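Vadholm Stoneware Mugs: Frequently Asked Questions

This page covers the glazed mugs in the Vadholm range, including the Banwood and Durrani shapes. For plates and bowls, see the separate tableware page.

What is the difference between Banwood and Durrani?

Banwood is the straight-sided shape with a flat base inside. Durrani is tapered and has a rounded base inside. Both are made from the same clay body and carry the same glazes. Banwood stacks two high. Durrani does not stack and should be stored in a single layer.

What is the capacity?

Both shapes hold 12 fluid ounces to the brim. Allow for less in use. Variation between pieces is normal, as the clay shrinks slightly differently from one firing to the next.

Are the mugs dishwasher safe?

Yes, on either rack. Place the mug rim down and at a slight angle so that water drains from the foot. Leave space between the handle and the next item. Repeated contact during a cycle is the most common cause of chips on the handle — more common than drops.

Are they microwave safe?

Yes, for reheating. Do not run the microwave with an empty mug inside. The handle should stay cooler than the body, but check it before lifting. Stop using any mug whose handle becomes hot well before the drink does, as this usually indicates that the clay has taken up water through a crack or chip.

Can they go in the oven?

No. The mugs are not rated for oven use, with or without contents.

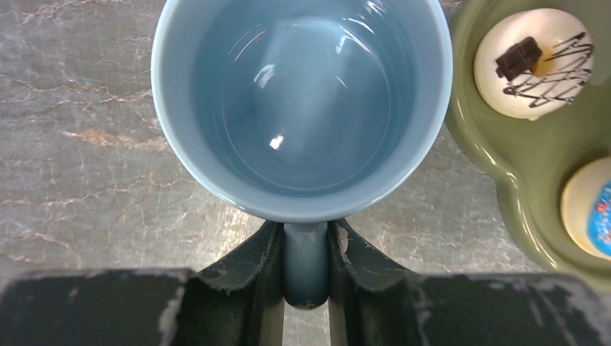

Residue inside a glazed mug is easiest to find by looking straight down into it under a strong overhead light. Coffee and tea leave a film that dulls the glaze, and the film is hard to see from the side. On a pale blue mug, small brownish specks high on the inside wall stand out against the glaze, while the same specks in a dark mug can go unnoticed. Wipe the wall with a damp cloth first. If a speck moves, it is residue. If it does not, soak the mug in warm water with dish soap for 30 minutes and try again.

What if a speck does not come off?

It may be an iron spot in the clay or the glaze. Iron spots are small, brown, and smooth under a fingernail. They are permanent and food safe, and they are not treated as a defect. A spot that feels rough or sharp is a defect and is covered by the warranty.

How do I remove tea and coffee stains?

Mix baking soda and water to a thick paste. Apply it with a soft sponge, leave it for 10 minutes, and rinse. Pay attention to the corner where the wall meets the base, where film builds up first. Do not use steel wool or scouring powder. Both scratch the glaze, and scratched glaze stains faster.

What are the gray lines at the bottom of my mug?

These are metal marks left by spoons. The glaze is harder than most flatware and picks up a trace of the metal. A non-abrasive stoneware cleaner removes them.

Can I set a mug directly on a stone countertop?

Yes. The foot is unglazed but sanded smooth. On polished marble, lift the mug instead of sliding it — grit caught under the foot can scratch the surface.

Can a broken handle be glued back on?

We do not recommend it. Household adhesives soften with heat, and the joint can fail when the mug is full. Use a repaired mug for pens or dry storage only.

How long is the warranty?

Two years from delivery. It covers glaze faults, cracks that appear in normal use, and handles that separate from the body. It does not cover drops, chips from stacking, or oven use.

How do I order a replacement?

Send the order number and one clear photo of the fault through the Ulix returns form. Claims are reviewed within 4 working days. Discontinued colors are replaced with the nearest current glaze.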